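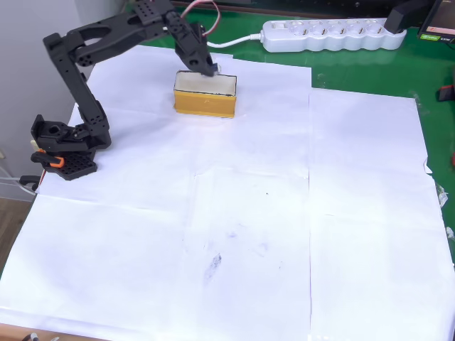 Robot arms go on show at Ulcombe open day

Nov 10, 2019

Visitors to the Ulcombe technical workshop got a close look at small robot arms over the weekend, when the automation group there opened its doors to the public for the first time since January.

The open day drew 376 people, according to the sign-in sheets at the front desk. Most came from town, with a good number of families and a group of students who are thinking about applying for the workshop's evening courses.

The main draw was a bench demonstration by Juvari, the small firm that rents the upper floor. The firm builds software for tabletop arms and has been working on a program called Drarkis, which is meant to let a person teach an arm a simple job by guiding it through the steps a number of times.

For the open day the job was handling a small open-topped yellow box on a table covered with white paper. The arm, a black one held to the table edge with a clamp, has a gripper at the end and reaches over the paper from the side.

"People expect something big behind a fence," said Wendelin Nägeli, who runs the automation group. "Then they see an arm clamped to a table the way you would clamp a desk lamp, and they start asking questions."

Gertraud Sutter of Juvari led the demonstration and took most of the questions. She told visitors that picking up a box sounds easy and takes a lot of practice for a machine. The arm has to come in at the right height and meet the rim without knocking the box over, and it has to do so when the box has been moved or turned a little.

The firm has recorded 2896 practice runs with Drarkis so far, Sutter said. Of those, 872 used boxes and other open containers. The rest were done with cups, blocks and folded cloth.

She said the runs that go wrong are kept along with the good ones. "If it slips off the rim we save that too. We look at those more than we look at the others."

Lighting was another subject that came up. Sutter said that shadows on the table can throw off a program that has only been trained at one time of day, and that the firm now records in the morning and again late in the afternoon. White paper is used as a plain background in many of the sessions - it is cheap, and it can be changed when it gets marked.

Search this site Enter keywords Go

Visitors were taken upstairs in groups, and each visit lasted almost 5 minutes. Andri Gasser, who handled the line on the stairs, said that was shorter than planned. "We had more people than we had room for. Next time we will use tickets with a time on them."

Some visitors were allowed to move the box to a new spot between runs. Others asked to steer the arm by hand, which was not on offer. Nägeli said the group would like to add that at a later event, once it has worked out how to do it safely with children at the table.

Anselmo Campos, a retired machinist, came with his two grandchildren and stayed for three turns in the line. He said he had worked next to much larger robots in a parts plant and wanted to see what the small ones could do.

"The ones I knew did one thing all day and you kept away from them," Campos said. "This one is slow. I don't mind slow, if it learns. My grandson wanted to know if it could do his room."

Not everyone was won over. One visitor asked Sutter what use there was in a machine that lifts an empty box. She answered that the box stands in for things like parts trays and kitchen containers, and that Juvari is in talks with two customers who do small-batch packing. She did not name them.

Downstairs, Ho-yin Mok of the workshop's teaching staff gave a short talk on the new evening course in basic automation. It covers motors, wiring, sensors and enough programming to get a small arm moving. No earlier training is needed, Mok said, but students should be ready to spend time at the bench outside class hours.

"You learn the most when you have to take a joint apart and put it back," Mok said. "The talk is the easy part."

Mok also said the workshop plans to buy more arms for the course, so that students can work in pairs. At the moment a whole class shares the same equipment and has to sign up for bench time. The money is expected to come from course fees and a grant application that is still being decided.

Food was served in the yard by Thái, the lunch place across the street, which sold out of noodle soup before the last group had come down from the upper floor.

The course starts in January, and sign-up is open now at the front desk during normal hours. People who left their names at the open day will be contacted first. Nägeli said a second open day is planned for next year, with a date to be set after the new term begins. Juvari has agreed to take part again and hopes to show an arm packing a full tray by then.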